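Carla Atallah keeps the cut content list for Stestico, the 2009-style puzzle game set in a greenhouse that most players know from its second version. She started the list in June, after finding a track in the game's sound folder that never plays.

"It's labeled as a shop theme," she said. "There's no shop in Stestico. I looked through the whole map data to be sure, and the closest thing is a locked door behind the seed room."

The track is 60 seconds long and loops badly. Atallah thinks it was written early, before the composer settled on the instruments used in the rest of the game. The flute part turns up again in the rainy day music, a little slower.

Diệp Mạch worked on sound at Flosora, the studio that made the game. Mạch remembers the shop, though not fondly.

"We had a currency for a while, and you bought watering cans with it," Mạch said. "Then the designers decided you should find the cans. The shop went, the currency went, and I moved the flute somewhere else. I didn't delete the file. At that point you were scared to delete anything, in case the numbering shifted and the wrong sound played when a door opened."

That had happened once already. In a test build, every door in the east wing played the game over jingle. Mạch fixed it by putting two silent files back in the folder, and both are still on the disc.

Atallah had listed the silent files as a mystery. She has now changed the entry.

The other item people ask her about is a text string that reads only "1910". Some players took it for a door code and tried it on every lock in the game. Mạch said it was the year the greenhouse was supposed to have been built, and it was meant for a sign by the front gate. The sign was drawn but the gate was moved, and the text stayed behind.

Atallah's list has 200 entries. Many are small, such as a color setting for a menu that was later merged with another one. She doesn't plan to cover the handheld port, which was done by Curkent and uses different file names.

"Someone else can have that one," she said. "I opened the folder and closed it again."

Mạch still has a notebook of track names from the project and has offered to go through it with her.

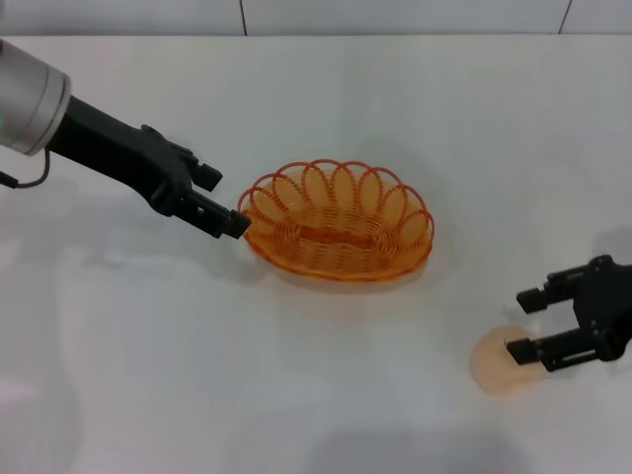
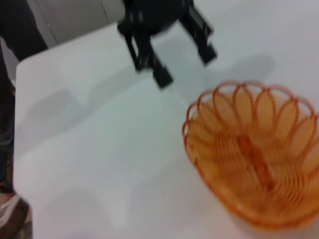
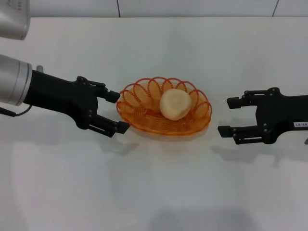

Black grippers over a white tabletop.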